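2019-03-05

Benedita wants 2,000 examples from the simulated kitchen before Grecu looks at it again. We have 91. Américo Lobo says the pace picks up once the arms feel natural. He said that in January too.

I spent the afternoon steering between brick walls nobody would build, and saved a few views.

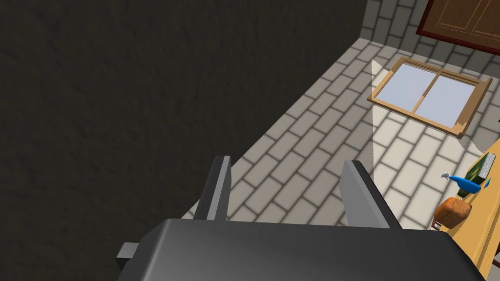
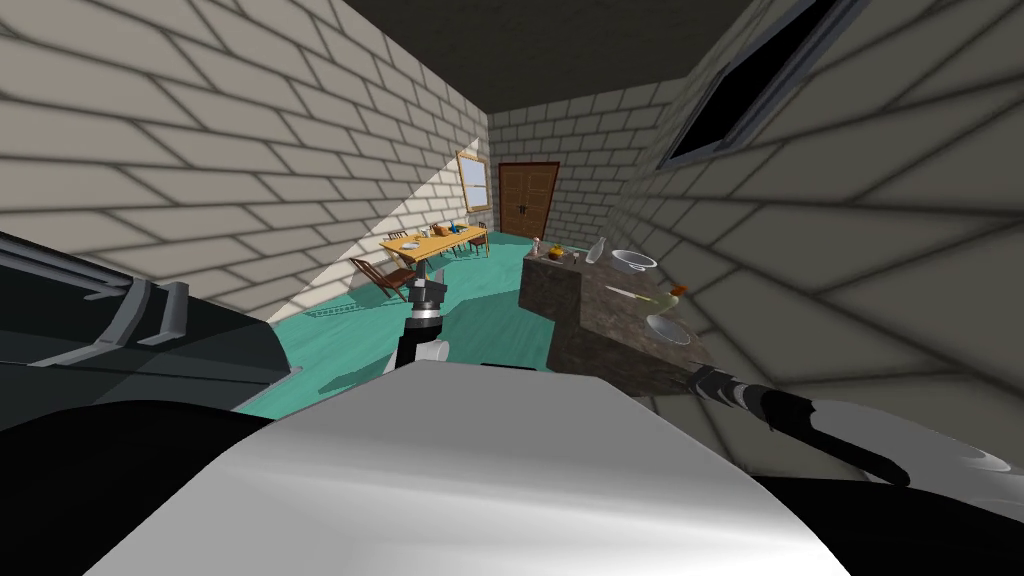
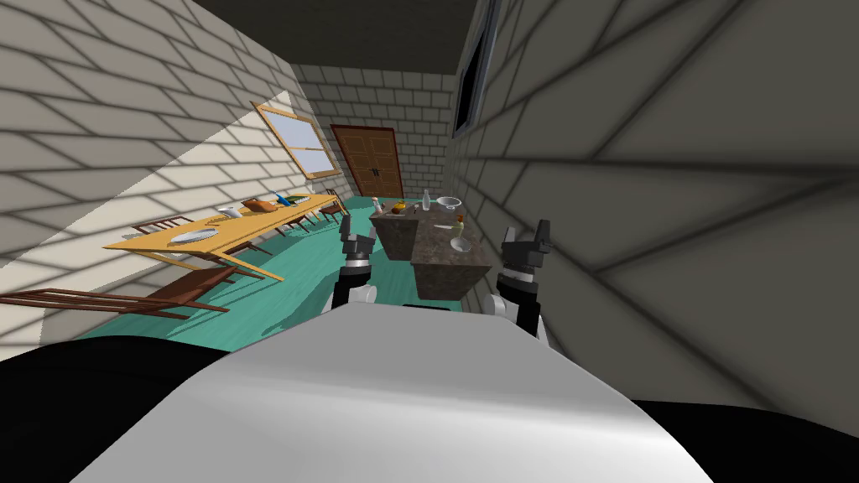

What bothers me

The same bread, the same bowls, the same brown door. I could record 200 runs and I suspect the model would learn my habits and this one room – maybe only my habits. Benedita says Stuner will shuffle the furniture later. Later when? I asked for a second kitchen and got a shrug.

Threw out two runs where I dithered. Tomorrow I start on the bowls.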